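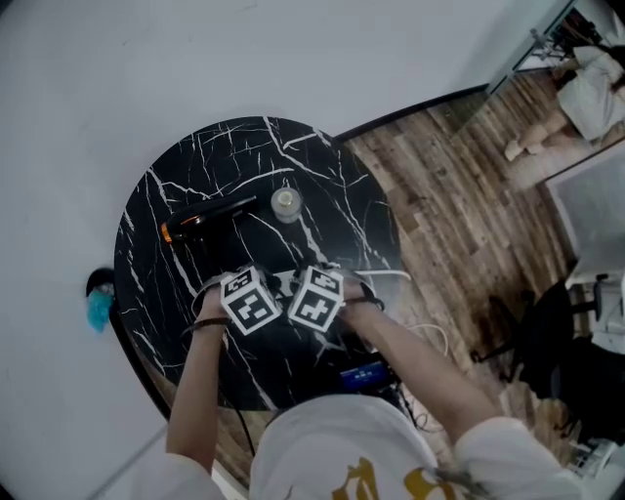

Patterned cubes on the round black table

Ticket 1000: Unit rate on business electricity account does not match contract
Opened by: Anqi Song, Lyimo
Supplier: Sundidine
Status: open, waiting on supplier

July 18, 2025, Anqi Song
Bill came in with a day rate well above the one we signed for in December. Account page still shows the fixed plan. Phone agent said "system migration" and told me to wait for the next bill. I don't see why the next one would be any better.

Reply, Mitra Ghorbani (Sundidine business support)
Thanks for getting in touch. The rate on your bill includes standing charges, which can make it look higher. Please clear your browser cache and view the bill again.

Reply, Anqi Song
The wrong rate is on the PDF you sent us. My browser has nothing to do with it. The standing charge is on its own line and I left it out. Contract attached again, page two.

Reply, Mitra Ghorbani
Passed to billing. Reference 103-55.

Internal note, Els Van Wijk (Lyimo accounts)
Checked the meter reads against our own log. Reads are fine, so usage is not the issue. The bill says "deemed rate" in small print near the bottom. That is what you pay with no contract in place. I suspect ours never made it across when they moved to the new system. They haven't admitted that.

Reply, Aníbal Tamayo (Sundidine billing)
We can confirm your contract is on file. A corrected bill will be issued. A credit of $96 has been applied as goodwill.

Reply, Anqi Song
On file where? The account was charged as if it wasn't. The credit doesn't cover the difference, and I am not accepting it as settlement. Please send the start date your system holds for the contract, in writing, and stop the direct debit until the corrected bill is here.

Reply, Aníbal Tamayo
Direct debit paused. Start date requested from the migration team.

Next step: Els to compare the corrected bill with the contract line by line. Do not close on the supplier's say-so.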